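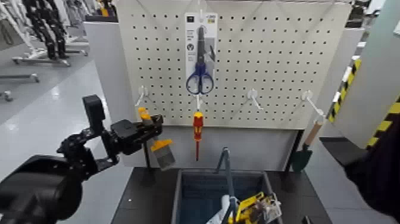 Quick one before I lose my notes. Went to the open day at Plullport, the automation place out past the old bus depot. Doors at 10, I got there at 10:40 because parking was a mess, so I missed the welcome talk. No big loss probably.

I was mostly there for the tool station. They call the project Povum — no idea what it stands for, forgot to ask. The job is dull on paper. Hand tools, a pegboard, a bin, and an arm that has to deal with getting things on and off hooks. I've done pick and place stuff at work for years and we always cheat, everything sits in a nice foam tray facing the same way. Hooks are a whole different headache. You have to come in straight, lift, and then back out without dragging the neighbor off with you. A screwdriver swings. A trowel swings worse.

Four demo slots during the day, I caught two of them. The first was packed and I ended up behind a guy with a huge backpack. Second one was right before lunch and I got a spot up by the rope.

Things I wrote down, in no order:

The brush is the one I'd worry about. Thin string loop on a peg hook, so there's really no fixed place for it to be. Small shift in the string and your grasp point is somewhere else.

Screwdriver handle is chunky, easy to grab I would think, but the shaft hangs below the board so you need clearance there too.

Blister pack scissors. Clear plastic and a camera, good luck.

Glare! The board is shiny and I could see bright spots on it from where I was standing. At our shop we'd have put a matte sheet over it in the first week. They told me they leave it like that on purpose becuase real stores are shiny. 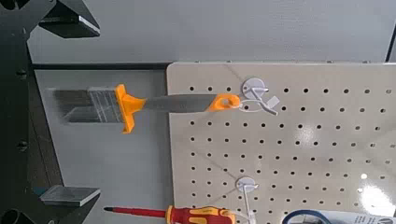 Palacios wrote to me after I posted a short version of this on the forum, saying the string loop is the easy part and the hook angle is what eats up your time. A hook that tips up a little needs a different exit path than a flat one, and if you only teach one path you get 3 good runs and then a jam. Fair point. I hadn't thought about the exit much, I was staring at the grasp like everybody else.

The handout says they have 416 recorded runs on this station so far. That's more than I expected for one board. It doesn't say how many were clean, and when I asked I got a smile and "most of them".

Also talked to the people at the Tavosport table next door, they do warehouse stuff for sports gear. Nice folks, free pens, the demo was down for a firmware thing. Got a coffee instead. The coffee was bad.

Back at the tool station in the afternoon it was quieter so I could stand there a while and just watch how the arm comes in from the left side. Lot of small moves. I kept wanting to reach over and do it myself. 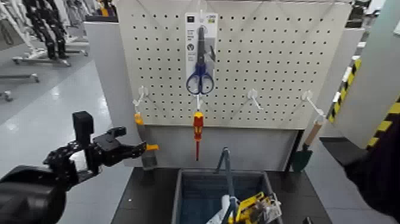 So would I use this at work? Not this year, our parts come in trays and the trays are cheap, but for the spare tools wall in the back I'd want to try it.

Next open day is in January I think, they had a sign up sheet but the pen was missing (all those free pens next door...). Going to email them instead. If anyone has the slides from the moring talk please send them over, I'd still like to see the part on calibration.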